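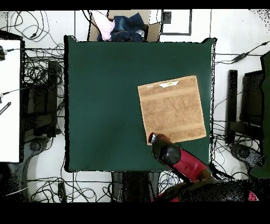

I have now spent most of August with the Wasby cell handbook, and I owe it a proper review, partly because my friend Eftychia Tsoukalas lent me her copy and would like it back. It's a spiral-bound guide plus a set of laminated cards, put out by Rudton for small outfits running one or two robot arms on soft goods: towels, T-shirts, pillowcases and so on. I paid 109 dollars for my own set in the end, so you can guess which way this is heading!

The bulk of it is house rules. There's a card for starting up, a card for stopping, and a long chapter on what they call the reach line, meaning you work out the farthest point the arm can get to with the gripper open and keep people on the other side of it whenever the motors are live. You may think you do this already. I thought so too, and then I went through their 17 questions with a cup of coffee on a Thursday and failed four of them (I won't say which, but one was about where I hang the stop button).

The section I've used most is on cloth. Lay each piece flat before the first grasp, always with the care label on the same side. Keep the tabletop one plain color that contrasts with the goods. Check the fingertips at the start of every shift for anything a loop of terry could snag on, and write down that you did. It all sounds fussy on paper, and I grumbled my way through the first week, but I've come around to it and so have the two people who work with me.

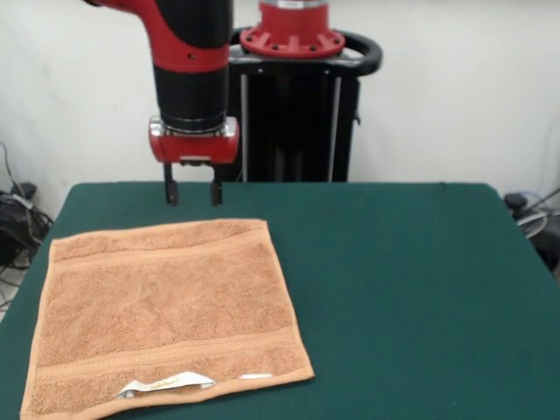
Towel spread flat with the fingers open, ready for the card 3 checks.

Now for the grumbles. The cable chapter is two pages long, and it should be ten. It tells you to keep walkways clear and tie things back to the stand, fine, but it has very little to say to those of us in a small room with more cords than wall outlets. I'd have loved a drawing or two. Athina Nikolaidis, who used the older Clakel guide for years, says that one did cables far better and everything else worse, and having borrowed it for a weekend I agree with her.

The binding is also a nuisance. The pages catch, and mine has already lost the corner of the lockout card. The Hrubý edition is supposed to come in a ring binder, though I haven't been able to find one for sale over here.

One more thing, please read the note inside the back cover before you rely on any of this. It says plainly that the handbook doesn't replace a risk assessment of your own setup, and I was glad to see it there in normal-sized print.

Four stars from me, and I'd go to four and a half with a better cable chapter.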